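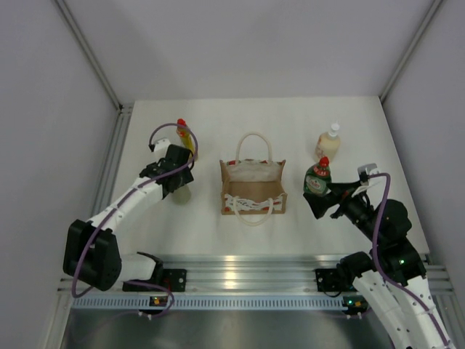

Payback period, in robot purchasing, is the length of time a robot cell must run before the money it saves equals the money spent on it. It is the figure most often quoted in sales proposals for small automation equipment, and the one buyers most often regret having trusted. The term is used loosely. Some sellers count only the price of the arms, others include grippers and mounting hardware, and few include the hours that the buyer's own staff spend getting the cell to work.

The article below deals mainly with bench-sized cells bought for packing, kitting and similar handwork, where the sums are small enough that a purchase may be approved without a formal review.

Calculation

The simple form divides the total cost of the cell by the yearly labor saving. A cell costing as much as two years of the labor it replaces has a payback of two years. The arithmetic is easy and is rarely where a proposal goes wrong. Trouble comes from what goes into the two numbers.

On the cost side, a complete budget normally covers the arms, grippers, rail or frame, enclosure, controller, wiring, installation, programming, training, spare parts and yearly support. On the savings side, the usual practice is to take an hourly wage, add payroll costs, and multiply by the hours the robot is expected to work. This assumes that the worker's hours can be taken out of the schedule. In a small shop they usually can't. A person who packs gift bags also answers the phone, signs for deliveries and sweeps up, and the robot does none of this.

Adi Subramaniam, who reviewed purchase files for the packing contractor Hatthorpe, wrote that he had "never seen a proposal in which the person freed up by the robot went home." Hatthorpe moved such people to other benches, and the labor bill stayed where it was. He argued that savings of this kind should be recorded as extra capacity, and counted as money only when there were orders to fill it.

One arm or two

Two-arm cells are sold on the idea that they work like a pair of hands. One arm can steady a bag while the other fills it, or both can pick up bottles on their own sides of the bench. The second arm rarely doubles the output. When both arms have to reach the same spot, such as the mouth of a bag, one has to wait for the other or the two moves must be carefully timed, and that timing is paid for in programming hours.

Ataahua Prendergast, a planner at Fusden, has suggested that buyers ask for two quotes, one for a single arm with a simple fixture to hold the bag, and one for the full pair. A fixture that holds a bag open costs little and needs no software. Sellers have replied that fixtures must be changed whenever the bag changes. That is true, and it is also true of most grippers.

Demonstrations

Nearly every small cell is bought after a demonstration. Buyers tend to give it more weight than it deserves. The items are chosen by the seller, set out by the seller, and often have handles, necks or caps that suit the gripper. Soap bottles and pump dispensers are common choices, being stiff, upright and familiar. Paper bags are harder, and tissue inside the bag is harder again.

A demonstration shows that a task can be done. It says little about how often it fails, how long it takes to recover, or who is called over when a bottle goes down on its side. Syafiqah Lubis, in a guide for first-time buyers, recommends a trial of 499 cycles using the buyer's own stock, including dented and badly labeled pieces, with every human touch written down. She chose the number, she says, so that sellers could not mistake it for a round figure and treat it as a suggestion.

The Ngau purchase

The gift supplier Ngau ordered a two-arm packing cell on a quoted payback of 50 weeks. The quote assumed 300 bags per shift. In the first months after installation the cell averaged 84, partly from stoppages and partly from waiting on staff to set out empty bags, a task the quote had left out altogether.

Suryani Lumbantobing, who handled the budget, later published her own accounting. She did not blame the arms, which she said moved as promised. Her complaint was with the word "assumed," which appeared in a footnote on the last page. Ngau kept the cell and used it for a single product line. The company has not released a revised payback figure – a silence that critics and supporters have both claimed as evidence.

Leasing and subscription

Some sellers, among them Isitz, offer cells for a monthly fee. This removes the large first payment and, in theory, puts the risk of poor performance on the seller. Contracts vary widely. Many set a minimum term longer than the payback period promised in the same brochure, and some charge separately for each new item the cell is taught to handle. For a gift packer whose line changes completely before December, the extra charges may exceed the base fee.

Criticism

Ridwan Oei has called payback "a number designed to be small," and recommends leaving it out of small purchases entirely. He proposes that buyers instead set the sum they could afford to lose and compare it with the full quote. Others find this too gloomy, and note that payback at least forces both sides to write down their assumptions. Oei's answer is that they are written down by the side with something to sell.

See also: Total cost of ownership; Acceptance testing; Equipment leasing; Cycle time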